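Rundholm Open Commission: Frequently Asked Questions

Updated October 2018

What is the Open Commission?

The Open Commission invites artists to propose a new work for the galleries at Rundholm. It is intended for sculpture, installation, sound and works that combine these forms. Proposals for exhibitions of existing work are handled separately by the exhibitions office.

Who may apply?

Artists at any stage of their career may apply, individually or as a collective. Applicants do not need gallery representation or a formal degree in art. Students enrolled in a full-time program on the date of application are not eligible.

How many commissions are awarded?

Two commissions are awarded in each round. The selected works are shown in separate rooms and are not expected to share a theme.

What does the award cover?

Each artist receives a fee of 3,000 euros and a production budget of up to 2,000 euros. The production budget is paid against receipts. Travel and lodging during installation are arranged by Rundholm and are not deducted from either amount.

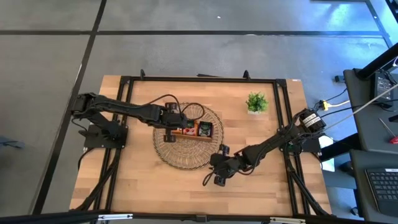 May the work include found or borrowed objects?

Yes. Applicants should list any object they do not own and state whether written permission has been obtained from the lender. Perishable materials are accepted only after review by our conservator, Ineke De Smet.

Who owns the finished work?

The artist does. Rundholm asks for the right to exhibit the work for the length of the show and to reproduce photographs of it in print and online.

Who selects the artists?

Proposals are read by a jury chaired by Halfdan Kirkegaard, head of programs. Jurors withdraw from the discussion of any applicant with whom they have worked. Individual feedback cannot be given at the first stage.

May I submit more than one proposal?

No. Members of a collective may not also apply individually in the same round.

Can a work travel after the exhibition?

Works may be offered to our partner space, Drultach, with the artist's consent. A separate loan agreement is signed in that case, and transport is paid by the borrowing institution.

In which language should I apply?

Proposals are accepted in English only. Supporting texts in other languages should be accompanied by a short English summary.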